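Home | Projects | Reports | Partners | Contact

Tomel Toy Library – progress report to the Britine Fund
August 12, 2026

Dear colleagues,

This report covers our work in Grurorstead from May until now. The grant has paid for the rent, the new shelves and most of the toys for the smallest children.

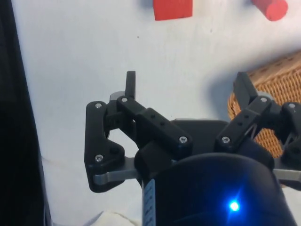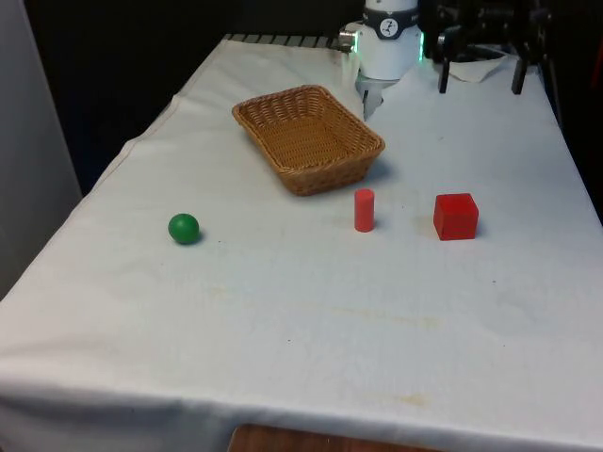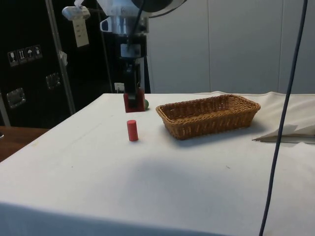 Loans. We made 387 loans in this period. Wooden puzzles and building sets are still the most wanted. Almost 20 items came back with missing parts, and we could repair the bigger half of them.

Members. We now have 100 families in the library. The target in our plan was the same number, but for the end of the year, so we ask you to allow a small waiting list.

Money. From the repair budget we have 700 left. We would like to move this sum to the delivery line, as the bus to Lytvynenko Street does not run on Saturdays any more and parents there cannot reach us easily.

Delays. The printed catalog is not ready. The printer sent the first proof with wrong page numbers – we have returned it and wait for the second one. The membership cards are finished.

Next period. We will open one evening per week and check all puzzles again before winter. The receipts are attached in a separate file.

Contact: Tomel Toy Library, Grurorstead | © 2026 Tomel | Back to top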